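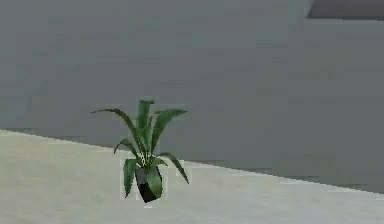 Interview: the grip fault at Irnside

Ok-hee Ko leads simulation testing on the Drastitley handling programme at Irnside. She spoke to us about the fault logged on 15/08/2018, when the arm closed on a potted plant with far more force than it had been set to use.

"The plant model had been through 76 trials without trouble," she said. "In 22 of the next 74, the controller treated the leaves as part of the pot and kept tightening."

The black pot and its long, drooping leaves are a standard test item. Ms Ko explained that a leaf hanging over the pot can hide the rim, and that the software then guessed the width.

"A wrong guess in simulation costs us an afternoon. On the floor, with a person's hand nearby, it is a safety matter - and we reported it as one."

Work with the physical arm was stopped the same day. Zurkine, which supplies the controller, issued a corrected force limit in February. Ms Ko has asked for a second, separate cut-out before the arm is used again, and that request is still under review.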